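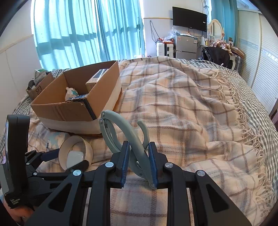

Hand-held gripper demonstration

Hand-held gripper demonstration is a way of teaching a robot to do things with its hands by having a person do them first, using the robot's sort of hand instead of their own. You hold a gripper by its handle, work the jaws yourself, and a camera fixed to it records what the gripper sees. Later on, a program learns from those recordings and tries to drive a real arm the same way. I've been keeping this entry on our little wiki going for a good while now, and I've tried to write it so that my non-robot friends can get to the end of it.

Name

People call it all sorts. "Hand-held demonstration" is the one I use, "robot-free collection" is another (a bit odd, I think, given how much of a robot is in your fist), and on the Clolorby project everyone just said "gripping". If you come across "gripping hours" on the older pages of this wiki, that's what it means.

Background

The older way to get examples was to steer a real arm from a distance, watching it and moving a second set of controls. It works, but it is slow, and you need the arm there with you. Arms are heavy! They want a solid table and a proper power supply, and moving one to somebody's flat is a day's work. So most of the early recordings came from the same few lab benches, with the same few blocks and cups, and the programs trained on them got very good at blocks and cups on that one bench.

Taking the arm away changes where you can go. A gripper fits in a rucksack, so you can record in a bedroom, on a rumpled plaid blanket with cardboard boxes and soft toys on it, and the wardrobe and the fridge and the telly all get into the background too. That mess is worth having. A program that has only ever seen tidy tables tends to go to pieces the first time it meets a tassel.

How it works

The usual kit is a pair of grippers, one for each hand, though plenty of people work with a single one. Each has two jaws joined to linkages so that they open and close together, and the pads have ribs on the gripping face. The ribs matter more than you'd think. Thin, hard things such as a folding plastic hanger like to swivel when you pinch them in the middle, and a smooth pad lets them go at the worst moment.

The camera normally has a very wide lens, so you get a round picture with dark corners. It looks strange until you're used to it. The point is that the jaws, the thing being held and a good deal of the room are all in view together, and the program can use the room to work out how the gripper has moved. Plain white walls are hard going for this. Checks, stripes and clutter are much easier, and I'd take a gingham sheet over a white one any day.

Each recording is then cut into episodes. One episode is one job done from start to finish, like picking up a hanger and putting it in a box. Ritent, the software we used for the cutting, also threw out any episode where the movement had gone astray, and I was quite offended by how many of mine it threw out.

The Clolorby results

Clolorby was a small study and I don't want to oversell it. We recorded 400 episodes of tidying jobs with two hands, all in ordinary bedrooms and sitting rooms, and kept 203 of them after the checks. The training ran on those alone. We then set an arm ten jobs that it hadn't been shown, and it managed most of the ones with soft things in them and made a poor fist of the ones with hinges.

Folding hangers were the worst of the lot. They change shape while you're holding them, the arms overlap, and the hook ends up somewhere behind where the camera can't always see it. A person feels the hinge give and adjusts without thinking. The arm had no sense of touch, so it carried on as if the hanger were one stiff piece. Kulley, a follow-up project that began in March, is adding a simple pressure reading to the pads, and I'm hopeful about that one.

Criticism

The commonest complaint is that a person's arm and a robot's arm don't bend alike. You can twist your wrist in ways the machine can't copy, and then the episode is no use however nicely you did it. Bañuelos, the group that tested our recordings on a different arm, found this over and over – their arm kept running out of reach on jobs I'd done sitting cross-legged.

There's also the matter of tired hands. The grippers aren't heavy to pick up, but after a long stretch you get lazy and start nudging things along with the side of the jaw. The program learns the nudging too. I now stop for tea a lot more often than I used to, and my episodes are better for it.

See also

Steered arm recording
Episode cutting
Ribbed jaw pads
Wide lenses

Page last changed 17 October 2026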